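Give Your Old Stapler a Second Life

I love a good stapler. We keep ours in the kitchen drawer with the tape and the birthday candles, and it gets used for everything – school forms, bread bags, the hem of a costume at 7 in the morning. So when one starts jamming, please don't toss it! Most of them just want ten minutes and a soft brush.

Start by taking out every last staple. Open the top all the way, slide the strip out, and tip the stapler over a saucer so the strays don't end up in somebody's sock. Then turn it over and have a good look at the underside. There's more going on in there than you'd think, and I still get a little thrill from seeing how simple the thing is: a metal channel, a skinny spring, and a bit of bent sheet metal that holds the staples.

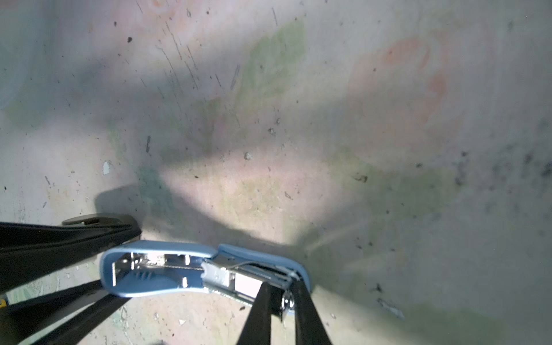
An old toothbrush is perfect for the channel. Brush lengthwise, toward the open end, and keep going until no more fluff comes out (mine gave up a surprising amount of glitter). If a staple is wedged at the front, ease it out with tweezers or a wooden toothpick. Go gently around the spring – once it's stretched out of shape it won't push the staples forward the way it should.

Sticky plastic wipes clean with a damp cloth and one drop of dish soap. Old label glue takes a dab of cooking oil, a 2 minute wait, and another wipe. Dry the metal parts right away.

A tiny drop of sewing machine oil on the hinge makes a wonderful difference! Open and close it 4 times, blot what squeezes out, and test it on scrap paper before you let it near anyone's homework.

Next Wednesday: scissors, and my favorite trick with aluminum foil.

Petronella Steyn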